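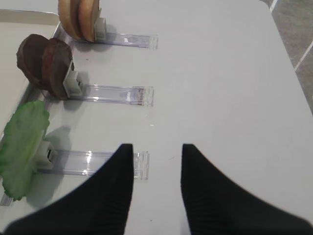

Wrist cam view, sandwich station, gripper open over the clear strips

trekura_dan
Posted May 9, 2023
So we're finally collecting demos for the sandwich task! Three clear holders, a white clip on each, food standing up in the clips, and I teleop the arm to pick one thing at a time. I'm at 1,000 episodes and the policy still goes for the green one no matter what I ask for. Do I just keep going to 2,000?

padilla77
Nope, don't. Are the tan slices always in the top holder and the dark ones always in the middle? If the order never changes it's learning places and ignoring the food. Shuffle them!

trekura_dan
Um. Yes, same order every time (it was faster to reset, ok?)

eveck
I'll disagree with padilla a little. We kept a fixed order on our Istus arm for the first 2,093 episodes and the grasps came out great, then we mixed the order later. Your tan stuff is right up at the top of the picture and chopped off. I'd fix that camera angle before anything else, the thing can't pick what it can't see.

padilla77
Sure, but dan's problem is picking the wrong item, your grasps were never asked to choose. Also wipe the strips, there's a reddish brown smudge at the end of the middle one and a model will happily latch onto that.

trekura_dan
Ha, I never noticed the smudge. OK, shuffling first, then I'll tilt the camera and start a fresh batch. Keeping the old 1,000 for grasp pretraining unless somebody yells at me.

eveck
Keep them, just tag them so you can drop them later.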